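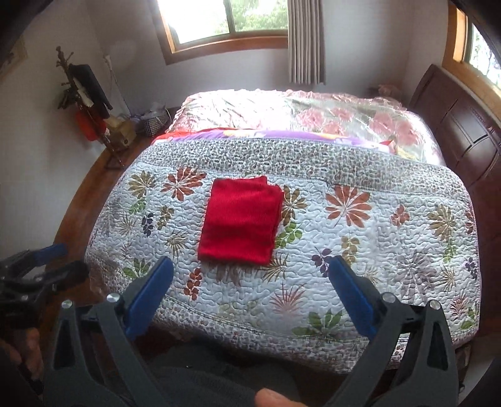 印花绗缝床罩上一块叠好的红布。

给别人出题的人

一句任务说明，能把一场可用性测试带到哪里去

第一次坐在单向玻璃后面看用户测试的时候，我手里捧着一杯速溶咖啡，膝盖上摊着一本新买的笔记本，心里满是那种刚入行的人才有的郑重。玻璃那头，一位参与者读完桌上的任务卡，抬头问主持人：“你们说的‘配送偏好’，是不是就点这个写着‘配送偏好’的地方？”主持人很温和地请她按自己的想法来。她就点了，点对了，任务成功，用时短得让人高兴。玻璃这边有人轻轻拍了一下桌子。

我也跟着高兴，在本子上工工整整写下“配送偏好：没有问题”。后来产品上线，客服那边收到的来信里，问得最多的偏偏就是怎么改送货时间。那些写信的人手里没有任务卡，谁也没有告诉他们，自己要找的东西在这里叫“配送偏好”。

这件事我惦记了好多年，今天想借这几页纸，慢慢聊聊任务该怎么写。做研究的朋友聚在一起，爱聊样本量，爱聊量表，爱聊哪个远程测试工具又涨价了，聊起任务说明来却常常一句带过，好像那是开测前一天晚上顺手就能写完的东西。我自己也有过很多个这样的前一天晚上。

任务卡上漏出来的答案

先说最常见的一种毛病，就是把界面上的词原封不动搬到任务里。按钮叫“收藏夹”，任务就写“请把这件商品加入收藏夹”；菜单叫“账单与订阅”，任务就写“请在账单与订阅里查看上月费用”。参与者拿到这样的卡片，会很自然地玩起找字游戏，眼睛在屏幕上扫来扫去，扫到一样的字，手就点下去了。测出来的是视力和耐心，跟他平时能不能用好这个产品关系很浅。

难处在于，写任务的人通常也是在这个产品里泡得最久的人。词用久了就看不见了，像住久了的屋子里的气味。我在一家叫Zernine的研究事务所待过一阵，那里有个老规矩我一直很喜欢：任务初稿写完，要拿给隔壁项目组的人念，念的人不许看产品，只凭卡片上的话讲讲自己打算去干什么。念的人要是能猜出菜单叫什么，这张卡片就得重写。

规矩听起来简单，执行起来挺磨人的。我写过一个给Jakomier做的任务，Jakomier是一款管家庭保险单的应用，里面有个功能叫“受益安排”。第一稿我写的是“请修改受益安排”，被退了回来。第二稿改成“请更改受益人”，又退了，退回来的人在旁边画了个小哭脸。后来我去茶水间站了一会儿，想起家里长辈谈起这种事的时候会怎么说，回来写成了这样：“你刚添了一个孩子，想让保单上的钱以后也有孩子的一份。请看看在这里能不能办。”

这一稿通过了。测试的时候，好几位参与者先去了“家庭成员”，在那里绕了很久，有人还认认真真把孩子的名字和生日都填好了，以为这样就算办妥。要是用第一稿去测，这个坑我们怕是到上线都不知道。一位参与者填完以后长舒一口气，说这下放心了，我在旁边听着，心里可一点也不放心！

情景要给多少

说到这儿，就碰上第二个问题了：情景要写得多细。

刚开窍的人（包括当年的我）很容易走到另一头去，把任务写成短篇小说。我翻过自己的旧文件，有一张任务卡从主人公的职业写起，写到她住在几楼，写到她的表姐快要结婚了，她想送一套餐具，可是表姐不喜欢带金边的，而且婚礼在外地，东西得提前寄到……参与者读完，问的头一句话是：“表姐喜欢什么颜色？”

我当场语塞。卡片上的细节太多，人就会以为每一个都有用，就会像做阅读理解一样去抠。他要记住表姐、金边、外地、提前，手上还要对付一个从没见过的网站，脑子哪里装得下。后来他忘了金边的事，自己很懊恼，一再跟我道歉，弄得我也很过意不去。

那个网站是Lusten，卖家居用品的，锅碗瓢盆、灯具、小地毯，什么都有一点。我们给它做了2轮测试，头一轮用的就是那套婚礼小说，次一轮把情景削得只剩骨头：“你想给外地的亲戚送一套餐具，下个月初之前要到。”没有表姐，没有金边，没有楼层。参与者读完就动手，路上自己会冒出各种各样的考虑，有人想起自己的姑姑，有人嘀咕外地要不要多付运费，这些嘀咕都是他们自己的，比我替他们编的那些要结实得多。

我现在的习惯是，写完情景以后逐句问自己：拿掉这一句，参与者还知道该往哪儿去吗？要是知道，就拿掉。有时候拿着拿着会心疼，毕竟有些句子写得还挺漂亮。任务卡上用不着漂亮句子，它们可以留到别处去，比如留到写给杂志的文章里。
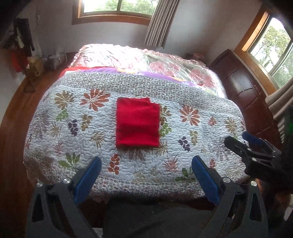 当然也有削过头的时候。有一回我把任务削成了“买一套餐具”，参与者进了网站，点了排在最前面的那一套，加进购物车，抬头看我，脸上的意思是“然后呢”。没有期限，没有去处，他就没有理由去看配送说明，也没有理由比较什么，而我们那次要看的恰恰是配送说明。所以情景里总得留下一点推着人走的东西，一个日子也好，一个预算也好，一件他担心的事也好。留哪一点，要看你这次到底想知道什么。

这话说起来像废话，可是我见过太多份测试方案，研究问题写在第一页，任务写在附录，中间隔着厚厚一叠招募条件和时间表，两头从来没有见过面。我自己会在每个任务底下用小字写一行：“这一题是为了弄明白什么。”写不出来的题，大多是某次会议上有人说“顺便也测测这个吧”留下来的。顺便的题最占时间，参与者的精力就那么多，前面顺便了，后面要紧的就没劲了。

什么叫做完了

再来聊聊任务的另一端，就是怎样算做完。

这件事在实验室里还好办，主持人坐在边上，看着就是了。到了远程无人主持的测试里，麻烦就来了。参与者在自己家里，对着自己的屏幕，做完了点一下“完成”，没做完也可以点一下“完成”，系统一概记作完成。

我们替Makokha做过一次这样的研究。Makokha是个查长途客车班次、订座位的网站，乘客里年纪大的多，很多人是替家里人订票。那次一共收回351份有效记录，是我经手过的比较大的一批，数据表打开的时候电脑风扇都响了。自报完成的比例好看得很，团队里几个人已经开始商量汇报的开头怎么写。好在当时多留了一个心眼，在任务后面加了一道小题，请参与者写下自己订的那班车几点发车。

答案一对，好些人订的是返程的那一班。他们选了出发地和目的地，页面默认把两个下拉框的顺序记成了上一次查询的样子，位置一换，人没有察觉，一路顺畅地订到了底，还在满意度那里打了高分。你若只看完成率和满意度，这个产品简直无可挑剔。可是想象一下，一位母亲替在外地读书的孩子订好了票，孩子拎着箱子去了车站，才知道车是从另一头开过来的。

从那以后，凡是远程的测试，我都会在任务里埋一个只有真正走到了那一步才答得出来的问题。这种验证题也有讲究。问“你订成功了吗”，等于没问；问“订单页面上那串编号是什么”，又太像考试，有人会专门退回去抄，把自然的流程打断。发车时间就刚刚好，一个真要去坐车的人本来就会记住它。卖餐具的网站可以问什么时候能送到，保险应用可以问改好以后名单上都有谁。把题目问在人本来就在意的地方，回答的人不觉得被盘查，你也拿到了想要的东西。

还有一点容易忘，就是要允许人放弃。任务卡上如果只写“请完成以下操作”，参与者会觉得做不成是自己的错，有些人会硬撑很久，撑到满头汗，有些人会胡乱点一个“完成”逃走。我喜欢在开头加一句平平常常的话：“如果换作平时你早就不找了，请告诉我们，到那时就可以停下来。”这句话加上去，放弃的人多了，完成率难看了，产品经理看报告的时候眉头皱得也更紧了。可是那个难看的数字离真实生活更近些，人在家里本来就是会放弃的，会关掉网页去打电话，会喊孩子过来帮忙，会说算了明天再弄。

次序、口气和别的小事

任务的次序也值得花一晚上想想。人是会学习的，做完前一题，后一题就变容易了，你分不清是设计得好还是他刚好路过。Jakomier那次，我们把“看看今年要交多少钱”放在最前面，本意是让人热热身，结果这一题把大家都领进了保单详情页，后面找受益人的时候，有几位就是因为见过那个页面才找到的。次序打乱一下会好很多，可是有些任务天生就有先后，总不能让人先退货再下单。碰到这种情况，我会把最要紧的那一题尽量往前放，热身就用几句闲聊来代替，问问他平时怎么管这些事，纸质的单子收在哪里，跟家里人是怎么商量的。

闲聊里还常常能捡到任务。有位参与者跟我讲，她每年都会把家里的保单翻出来，一张一张摊开来跟丈夫对一遍，哪张快到期了就折个角。我们原来的任务里根本没有“折角”这样的事，后来添了一题：“你想给自己留个记号，好提醒自己下个月来处理这张保单。”产品里有提醒功能，藏得很深，团队差不多已经把它忘了，也没有人想过要测。

口气也要紧。中文写任务，很容易写成公文，“请您于系统内进行相关信息之变更操作”，念出来嗓子都发紧。也有人怕太硬，写得过分亲热，满纸都是“亲”和感叹号，年纪大些的参与者读了会愣一下，不知道这是测试还是促销。我的办法很土，就是把任务念出声来，念给一个完全不做这行的人听，看他的表情。要是他听完接着问“那我是要买还是只看看”，说明话没讲清楚；要是他听完说“哦，行”，多半就可以了。

“请看看能不能”这个说法，我用得特别多。它给人留了一扇门，告诉他这件事也许办得成，也许办不成，办不成也是一种答案。“请找到”就不一样，“找到”两个字一出来，人就知道东西一定在，于是会一层一层翻下去，翻到平时绝不会去的角落。有一次我故意放了一个产品里根本没有的功能进去，想看看人们会去哪儿找，用的就是“看看能不能”。他们去的地方，后来成了设计师摆放新功能时的重要参考。这种题要慎用，做完了一定得好好告诉人家，东西本来就不在，别让人带着挫败感回家。

先试一个人

最后说说试测。在这件事上我是个唠叨的人，同事们都烦我。

一套任务写好以后，无论多赶，我都要先找一个人从头到尾做一遍。邻座的同事可以，楼下卖早点的大姐有空的话更好（要付酬劳的，别占人家便宜）。这一遍不为收数据，只为看任务卡。哪一句读了又回头读，哪一题做到一半忘了自己要干什么，哪个词引出了你没想到的意思，一遍下来，卡片上总会多出一片红字。

Lusten的次一轮测试，我们请来5位参与者，排在同一天，日程紧得连上厕所都要算时间。前一天傍晚试测，试的人看到“下个月初之前要到”，问：“是寄到，还是我人到？”我们几个写任务的看了这句话不知多少遍，从来没觉得有歧义，被他一问，越看越不对劲，当场改成了“下个月初之前要送到亲戚家”。要是没有这一问，那一天里很可能有人一直在想自己要出门走亲戚。

有人会说，这也太费工夫了，一次小测试，值得吗？我算过自己的时间，从研究问题到定稿的任务卡，宽裕的时候要磨上3天，紧的时候一个下午加一个晚上也得磨。跟招募比起来，跟分析比起来，这点工夫并不算多。分析可以重做，录像可以重看，任务要是写歪了，收回来的每一分钟录像都是歪的，参与者的时间也还不回去。他们坐了很久的车来，认认真真替你做题，做的要是一道漏了答案的题，我总觉得有点对不住人家。

今年6月整理书架，又翻到了那本写着“配送偏好：没有问题”的笔记本，封皮已经脱了线，夹在里面的任务卡倒还平平整整。我把那张卡片抽出来，在背面重新写了一遍：“你后天白天家里没人，想让东西晚一点送来。请看看能不能办。”写完念了两遍，觉得“后天”可以改成“送货那天”，就又划掉重写。卡片现在贴在我的显示器边上，每次打开新的测试方案，先看它一眼，再去给自己倒杯茶。

本文刊于2019年8月号“案头”栏目。读者如有自己写过又改过的任务卡，欢迎连同初稿一起寄给编辑部，初稿上的涂改请务必保留。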